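Work and Automation
Unit 6 handout: Folding and sorting at a garment returns center
3 December 2025

Read before the session. Bring the task sheet from Unit 5, you will need it for the exercise at the end.

Background

The case this week is a returns center in Mosstead run by Plumemura, a mid-sized seller of casual clothing. Customers send back items, and people at the center open the parcels, check each item, fold it, bag it and put it back in stock. The center has 152 employees. Before the change, most of them worked at folding tables, and one person did every step for one item.

In August the company started moving part of the folding to two-arm robot stations. The stations were set up by an integrator called Tolla. Management chose denim shorts and pants as the first product group. They come back in large numbers and the fabric holds a fold better than a thin T-shirt does.

Why soft goods came late

Unit 4 covered car body welding, where every part arrives in the same position and has the same shape. Clothing is different. A pair of shorts has no fixed shape. It can land on the table in any number of ways, and it changes shape as soon as someone picks it up. A person deals with this by touch and habit. A machine has to find an edge it can hold, take it, and keep track of where the rest of the fabric went.

Elastic waistbands add to the problem. They pull together, so the top of the garment is narrower and thicker than the pattern says it should be. Seams and pockets help, in that they show which way the garment is facing. Wash patches can confuse a camera system because their edges fade out slowly.
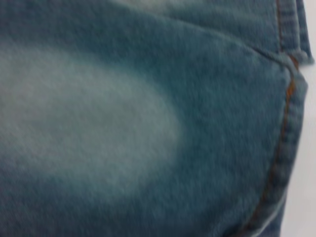
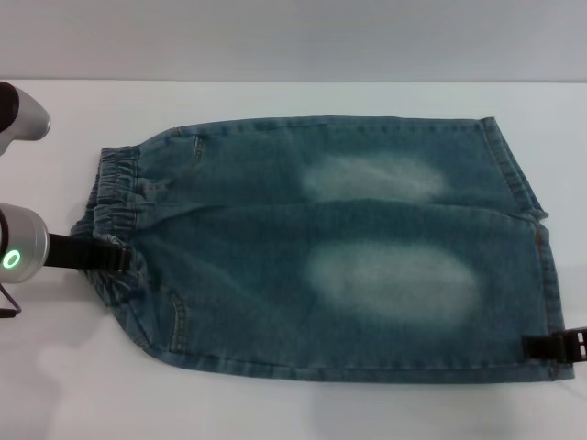 Denim on the white work surface, with contrast stitching and pale wash patches.

How the job was divided

The old job had five steps: open, inspect, flatten, fold, bag. In the new layout a person opens and inspects, the station flattens and folds, and a person bags. On paper this takes away two steps out of five. In practice three other things were added, and none of them were in the original plan:

Feeding. Somebody has to put the garment on the table so the station can start.

Clearing. When a fold fails, somebody stops the station, takes the item off and either feeds it again or folds it by hand.

Logging. Each failed fold gets a code on a tablet. The codes go to Tolla.

One operator looks after two stations. The plan called for 626 folded items per shift from each pair of stations. In the first full month the average was 475. By the second month it was 489. Hand folding continued on the other side of the room during this time, and those workers also took the items the stations could not do.

What changed for the people there

Pace. Hand folders set their own speed within a daily target. Operators work to the speed of the station. Several said in the staff survey that the work was lighter on the shoulders but harder to take a short pause from, because a station waiting for a garment shows up in the numbers.

Skill. An experienced folder could tell a worn item from an unworn one by handling it. Inspection now happens at a separate table before folding, so there is one check where there used to be two. Missed stains went up at first, and an extra light was put over the inspection tables.

Pay. Operators were placed one grade above folders. Inspectors stayed on the old grade, although they now carry the responsibility for the check. This was still under discussion when the case was written.

Numbers of jobs. No one was laid off in the first phase. Temporary contracts for the holiday season were cut. Note that this kind of loss does not appear in the headcount of permanent staff, and you should look for it in any case you read.

Say in the design. Folders were asked for their opinion after the stations were in place. One result was that the feeding side was lowered. The tablet codes were also rewritten, as the first list used terms that only the integrator understood.

Terms for this unit

Task allocation: deciding which steps go to a machine and which stay with people.
Residual work: what is left for people after the machine has taken what it can.
Machine pacing: when the speed of the equipment sets the speed of the worker.

Exercise

Take the five old steps and the three new ones and put them on your Unit 5 task sheet. For each one, write who does it, who sets the pace, and who is held responsible if it goes wrong. Then compare the sheet with the Pfeiffer warehouse case from Unit 3. Half a page is enough. Hand it in at the start of the next session.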